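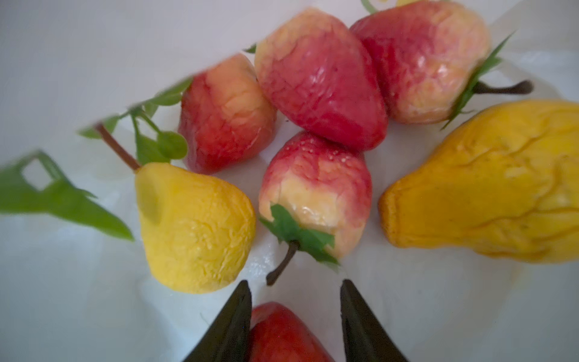 Week 4: House rules for the pick-and-place bench

Okay, this is the handout I promised on Wednesday, typed up from my own scribbles with a few things added that came up in questions. It covers how we work at the bench, how we write a task down, and how we count results. You'll need all of it before your first lab slot, so please read it before you turn up and not while the arm is booting.

I'll start with the rule people grumble about most. Write the task before you touch the robot. One page, plain sentences. What's on the surface, what the arm is supposed to do, where the object should end up, and what counts as done. "Pick up the fruit" isn't a task. Which fruit? Picked up how high, and for how long? If it gets lifted and then slips out, did you succeed? You might think it's obvious, and it is obvious, right up until your lab partner scores the same run the other way.

My usual wording goes something like this: the arm grasps the named object, lifts it clear of the surface, holds it for 2 seconds, and sets it down inside the target area without tipping anything over the edge. You're welcome to steal that. You're also welcome to write a better one, as long as it's on paper before the first attempt.

Naming the objects

Our fruit set is artificial, and it does cause arguments. We've got yellow pears in more than one size, and several red fruits that blend into cream, and one person's apple is another person's strawberry. I used to let each pair make up their own names. Then I tried to merge everybody's logs at the end of the term and lost a weekend to it (never again!).

So now we use labels. Pears are P1, P2 and so on, reds are R1, R2 and so on, and you put a short description next to each label in your log. Size, color, leaves or no leaves, stem or no stem. If you can't tell two of them apart from the description, the description is too short. Don't write labels on the fruits themselves, please. Ink changes what the camera sees, and then your runs don't match anybody else's.

Leaves and stems deserve a line of their own. They stick out, they bend, and they can get in between a finger and the thing you meant to grab. Decide ahead of time whether grabbing by the stem counts. I say it doesn't, unless your task page says it does.

Setting up the surface

The surface is white and it reflects. Bright patches move when the lights move, and a glossy spot can look like the edge of something to a vision model. Leave the overhead lights alone once you've started a set of runs. If somebody changes them, mark it in the log and start a new set.

Layouts come in two kinds for this course. Spaced means there's clear surface all the way around every object. Crowded means at least one object touches another. Write down which you're doing, and never mix the two in one success rate. A crowded layout is a different problem – the fingers need somewhere to go, and a neighbor that's touching your target may well come along for the ride.

Scatter the objects the way the layout sheet tells you to. I know it's tempting to nudge the target so it sits nicely between the fingers. Don't. If you nudge, the run is practice, and practice runs go in the practice log.

Hands, hair, and the stop button

There are always 2 people at the bench when the arm is powered. One runs the software, the other has a hand near the stop button and does nothing else. No phone, no typing notes, no chatting with the next bench. Swap whenever you like, but say it out loud when you swap.

Nobody reaches into the work area while the arm is live, even if it's standing still. A still arm may just be waiting for its next command. Stop it, check the light, say "hands in," fix what you need to fix, then say "hands out" before you start it up again. It feels silly for the first ten minutes and then you forget you're doing it.

Tie back long hair, push up your sleeves, and leave lanyards in your bag. The fingertips on our gripper taper to a point, so treat them like you'd treat a pair of scissors somebody else is holding.

Watching the wrist camera

The wrist camera is great for the last bit of the approach and pretty bad for everything else. It's close up, so things near the edges get chopped off or go blurry, and you can't judge the whole layout from it. Check the layout with your own eyes first. Then, before you close the gripper, look at the wrist view and ask yourself what's between the fingers. If it isn't your target, stop and log it as a wrong-object approach. It's useful data, and I'd much rather read about it than have it quietly vanish.

Counting runs

Last term the Whitfield section handed in 76 runs, and I could use every single one of them. I bring it up because they weren't especially good runs! Plenty of them failed. But each one had a layout, a target label, a result, and a line on what went wrong, and that made them worth having.

Use these results and no others:

Success: meets your written task, start to finish.
Drop: the object left the surface and then fell.
Miss: the fingers closed and nothing came up.
Wrong object: went for, or picked up, something else.
Stopped: a person hit stop, for any reason.

Stopped runs count in the total. You don't get to throw them out, and you don't lose points for them either. I want people to feel free to hit that button.

If you change the code, the grip force, or the layout partway through, close the set and open a new one with a new number. Comparing before and after only works if there's a clean line in between.

For next time

Bring your task page, printed, with both names on it. Read the shared log format in the course folder and fill in one made-up row so you know where everything goes. And have a look at your pair's layout sheet and decide whether it's spaced or crowded, because I'll be asking at the door.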